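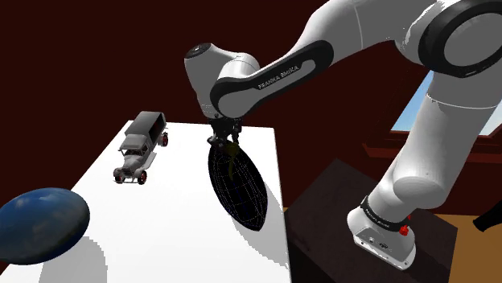 When the grasp check lies

Jun 11, 2022

I lost most of this week to a fault in my simulated pick-and-place setup, and I'm writing it down while I still remember the order I tried things in.

The scene is the one I call Bukovport. It has a Franka arm on a dark pedestal, a white table, and a few objects that have nothing to do with each other: a gray toy truck with red hubs, a blue ellipsoid, and the black ellipsoid with the white grid on it. The job is simple. Pick one object, lift it, carry it to a drop point, let go, go home. I run it in batches of 300 overnight and read the log with coffee.

On the first morning the log said 300 out of 300. I have never had a perfect batch, so I opened some of the replays. In 21 of them the arm carried nothing. It closed its fingers, went up, crossed the table, opened its fingers and logged a success. The object was still where it had started.

What I ruled out

The controller was the first suspect, as I had changed the gains the week before. I put the old gains back and ran the bad seeds again. Same result, so I left the old ones in.

Next was friction. The ellipsoids are smooth and curved and I half expected them to squirt out from between the fingers. I doubled the friction on the finger pads. The number of empty carries went down a little and then went up again with a different seed, so that told me very little.

Then I spent an afternoon on the contact solver settings, which I regret. Smaller time steps made each run nearly 19 minutes longer and changed nothing I could measure.

What it was

My grasp check looks at finger width. If the fingers stop before they are fully closed, something must be between them, and the check returns true. That is fine on its own. But I had also added a timeout, so that a slow close would not hang the whole batch, and the timeout wrote the last known width into the same field. If the close command arrived late, the last known width was from before the fingers had finished moving. The check saw a gap and called it a grasp.

The success flag at the end had the same problem one level up. It only asked whether the grasp check had passed and whether the arm had reached the drop point. It never asked where the object was.

I found it in seed 415, where the width was exactly the same number for every step of the carry. Real contact jitters a bit in this simulator. A flat line should have caught my eye on the first day — I had the plot open and was looking at the joint torques.

What I changed

The timeout now returns a failure and leaves the width field alone. The grasp check wants a fresh width reading plus contact on both fingers. The final flag compares the object's position with the drop point and ignores everything the gripper has to say.

With those in, the same seeds report the empty carries as failures. Some of them are also real failures of the grasp itself, mostly on the black ellipsoid when the fingers come down too near the top. That is a separate problem and I haven't started on it.

I'm also going back through the Tejada runs from earlier in the spring, which used the same check. I quoted a success rate from those in an older post and I don't trust it now. I've put a note on that post and will replace the number when the reruns finish.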